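Tiempo de lectura: 3 min

Usamos cookies para mejorar tu visita. Aceptar | Configurar

Presupuesto para un puesto de bebidas con robot de dos brazos

1. Separa el brazo de lo demás. Al comparar Jidetti y Kavance, pide por escrito qué incluye el precio - pinzas, cables, montaje - y qué se cobra aparte. Las almohadillas de los dedos se gastan: la oferta de Kavance pone 84 euros por juego y conviene encargar 3.

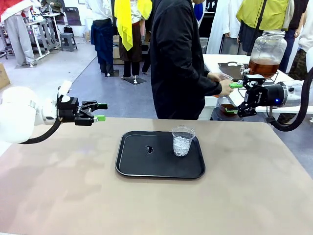 Vaso con hielo en la bandeja y té en el dispensador.

2. Mide la mesa antes de firmar. Deja sitio para la bandeja y para una persona de pie al lado. Una bandeja negra con reborde cuesta poco y retiene el agua del hielo.

3. Compra los vasos de un solo modelo. Cambiar de diámetro a mitad de temporada obliga a repetir ajustes.

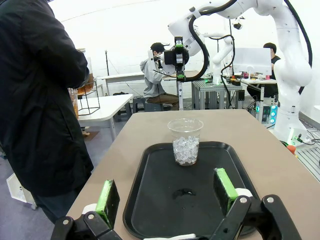
4. Reserva horas de puesta a punto. Nii Kyei, que montó el puesto de Laryea en junio, calculó 2.216 euros y pagó 2.746. La diferencia fue mano de obra.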